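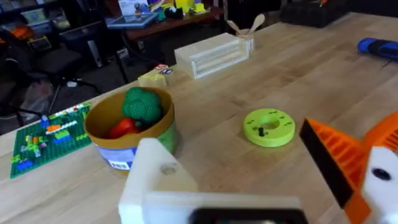

The Akbari open day in November promised "the future of the home kitchen", which is a lot to promise from a unit behind a tyre depot. I went with Iresha Gunawardena, who was after a new worktop and came home without one.

Parking was free. Coffee was not. The tour began 13 minutes late and covered the sawing hall, the oiling room and a long corridor of framed certificates. Our guide, Anselmo Salazar, told us every board is rested for 172 hours before it is glued. I asked why 172 and he said it had always been 172.

The oiling room was the best part -- it smells wonderful and the staff there answer questions properly. One of them admitted that most people never re-oil their tops and that the "lifetime" guarantee depends on it.

Prices are given at the end, by the exit. Iresha was quoted 3787 for an L-shape, fitting extra. She is going to look at Ponditz next.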